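Zuvov Wiki Restoration: Progress Report to the Hosting Fund
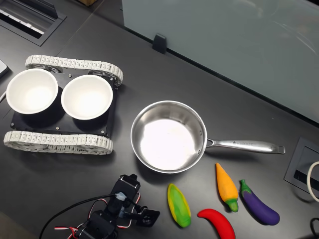
Period covered: the second grant period, up to 30th January

The grant pays for three pieces of work. The first is the recovery of pages lost when the old wiki host closed. The second is a single agreed timeline for the nations of the Zuvov setting. The third is a set of editing rules that new members can follow without asking an administrator. The first is nearly finished, the second is behind, and the third is done apart from one section that is still being argued over.

Background for new readers on the Fund side

Zuvov is a shared nation-building project. Each member runs one or more made-up countries and writes their history, laws, elections, maps and wars. The countries deal with each other under common rules, and the wiki is the record of what has been agreed. If something is not on the wiki, other members are not bound by it. This is why the loss of the old host did so much damage. Treaties that had been in force for years in the setting had no text anyone could point to, and several members stopped posting until the matter was settled.

Page recovery

The old wiki held 3422 pages at the last full listing. All but 92 of these have now been recovered and placed on the new host. Most came from a database copy made before the closure. The rest came from members' own saved files and from web archives, which often had the text but not the tables or flags.

The missing pages fall mostly under two headings. The larger group is the set of election results for the Republic of Londum, which were kept on subpages that the database copy skipped. The vote totals for the later elections have been rebuilt from forum posts. For the earlier ones we have the winning party and the prime minister but no seat counts. We have marked these pages as partial and will not fill in the figures by guesswork. The member who runs Londum has agreed to this.

The smaller group is talk pages. We do not plan to look for these any further. They are useful for settling who said what, but they do not bind anyone, and the time is better spent on the timeline.

Page histories did not survive the move in most cases. Recovered pages show the import account as the author. We have added a credit line at the foot of each nation's main page, naming the member accounts that built it. A few former members asked to be left off, and this was done.

Images are a separate matter. Flags and coats of arms are mostly back. Maps are in poor shape. The world map was redrawn many times, and the copy we have is older than the Vonlow partition, so it shows Vonlow as one state. A new base map is being drawn at a larger size with the borders on their own layer. It should be ready in April. Until then the old map stays up with a note under it.

Timeline

The plan was to have one timeline covering the whole setting by the end of this period. We have it for the founding era and for the years after the second treaty conference. The stretch in between is not agreed.

The trouble is with Aydoğan. Its own pages say that the monarchy fell before the customs union was signed, and that the new government did the signing. The pages of three of its neighbors say the king signed. Both versions have been in use for a long time and other events hang from each of them. If the king signed, the later border claims against Londum make sense as written. If the republic signed, they need a different legal basis, and two court rulings in the setting would have to be rewritten.

We held an open discussion and 30 member accounts took part. There was a small majority for the version in which the king signed, with the signature taking effect after his fall. The member who runs Aydoğan did not accept this at first but has since offered a form of words. Under it, the king's signature was given but never ratified, and the republic later confirmed it in exchange for the northern ports. This leaves most pages standing. It needs a new treaty article, which has been drafted and is open for comment.

We expect this to clear most of what is holding up the middle of the timeline. Two smaller conflicts remain. One is the length of the Vonlow civil war, which is given differently on the pages of its northern and southern successor states. The other is a naval battle that appears on only one side's pages. The rules on unilateral claims cover the second case, and it will be moved to a disputed events page unless the other side confirms it.

Editing rules

The new rules have been written and put to the members. They replace a set of notices that had built up over the years and in places contradicted each other. The main changes are these.

A country page may be edited only by the member who runs it, except for spelling, broken links and category fixes.

Any event involving more than one country needs a note of consent on the talk page from each member concerned. Before, consent could be given in chat, and there was no record of it when people left.

A country whose member has been away for a full year goes into a protected state. Others may trade with it or mention it but may not invade it, dissolve it or change its government.

Population and economic figures must be given with an in-setting date. Many of the arguments we dealt with in the recovery came from two correct figures for different years.

New countries may not claim a founding date earlier than the first treaty conference without permission from all countries in the same region.

The section still open deals with successor states. Some members want a breakaway state to inherit the treaties of its parent country unless it says otherwise. Others want it to start with none. Vonlow is the case everyone has in mind, and it has been hard to discuss the rule apart from it. We have split the question into defense treaties and trade treaties, and there is now agreement that trade treaties carry over. Defense treaties go to a vote once the comment period is over.

Hosting and running costs

The new host has been stable. There was one outage overnight, caused by a failed update to the search extension, and no edits were lost. A full copy of the database is now made every week and kept in a separate place, and a test restore was carried out successfully.

The cost of hosting is within the budget. We have spent 200 dollars less than planned on storage because the map files were smaller than expected. We ask to carry this sum over to the next period and use it for the domain renewal, which has gone up in price. No other changes to the budget are requested.

Spam was a problem in the first weeks after registration was reopened. Accounts are now approved by hand, and new accounts cannot add outside links until they have been approved. This has slowed down real applicants a little. We have asked for one more administrator in a different time zone to help with the queue, and a member has put their account forward.

Activity

Editing has picked up since the recovered pages went live. Much of it is repair work by members on their own countries, such as fixing tables and putting infoboxes back. New writing has started again as well. Londum has called an election under the new rules, and the party pages for it are being written now. Southern Vonlow has published a draft constitution. Several countries that had been silent since the closure have sent delegates to the next treaty conference.

Some former members have not come back. We wrote to those we had addresses for. Their countries have been placed in the protected state described above, and the pages say so at the top.

Work for the next period

Finish the Aydoğan treaty article and merge the middle section of the timeline.

Settle the length of the Vonlow civil war with the two members concerned.

Publish the new base map and replace the old one on every page that uses it.

Hold the vote on defense treaties and close the editing rules.

Rebuild what can be rebuilt of the early Londum elections, and mark the remainder as lost.

Check the recovered category tree. A number of categories were created twice under slightly different names, and pages are split between them. A bot can do most of the merging, but the list of pairs has to be drawn up by hand first.

The draft treaty article and the full text of the editing rules are attached separately.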